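Dernière mise à jour : 22/12/2023

Bemetti – Rangement de plan de travail à tiroir
Section 4. Mise en place et chargement

Cette section concerne le caisson en bois à tiroir frontal, utilisé avec une planche à découper à rainure. Charge maximale admise sur le dessus : 15 kg.
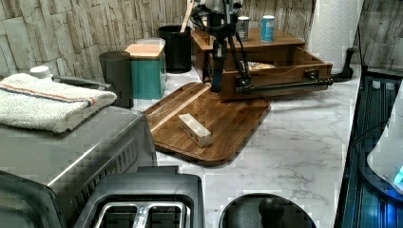
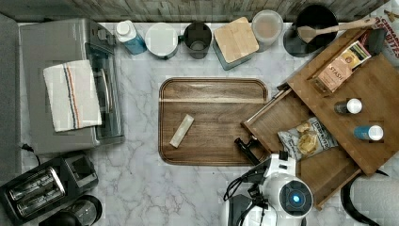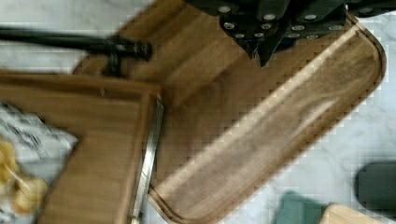 4.1 Positionnement

1. Nettoyer et sécher le plan de travail.
2. Poser le caisson à l'arrière ou sur un côté du plan, droit ou de biais selon la place disponible.
3. Dégager environ 26 cm devant la façade pour la course du tiroir.
4. Placer la planche à plat, rainure vers le haut, hors de cette course.

Note – Sur un plan en pierre polie, coller les patins Trolix fournis (réf. 760) sous les quatre angles du caisson.

4.2 Chargement

1. Ouvrir le tiroir en tirant la poignée bien dans l'axe.
2. Y ranger les sachets à plat, sans dépasser le bord supérieur de la façade.
3. Réserver le dessus aux boîtes de thé, canettes et petits flacons. Coucher les flacons instables.
4. Refermer sans forcer. En cas de résistance, vider le tiroir et contrôler les glissières.

ATTENTION – Ne pas placer le caisson contre un grille-pain, un four ou une bouilloire. Ne pas faire passer de cordon électrique sous le tiroir.

4.3 Entretien

1. Essuyer le bois dans le sens du fil avec un chiffon à peine humide.
2. Vider la rainure de la planche après chaque découpe.
3. Resserrer les vis de la poignée tous les ans, en novembre par exemple.

Ne pas immerger la planche – le bois peut se fendre au séchage.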